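Do open metal shelves mark folded cloths?

I've seen the Hjaltested rack recommended for utility rooms and I'm not convinced. Bare grey metal, no doors, clean cloths sitting out in the dust. Does anyone keep theirs this way without rewashing everything?

Fosby
Two years with a rack like that and no marks so far. I was told to buy liners for 20 quid and didn't bother.

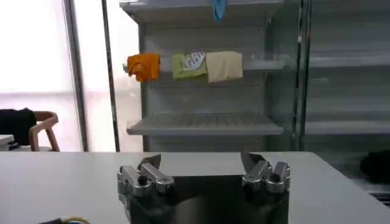 Fold them flat and keep them back from the front edge — anything hanging over gets knocked off when you walk past. I sort by colour, one pile for floors and one for dishes. Whether that keeps them any cleaner, I doubt it.

Prindolen
Rust is what I'd worry about. Mine went at the corners by January, though I did put damp cloths on it.

Unia
just get a cupboard, had mine since 2000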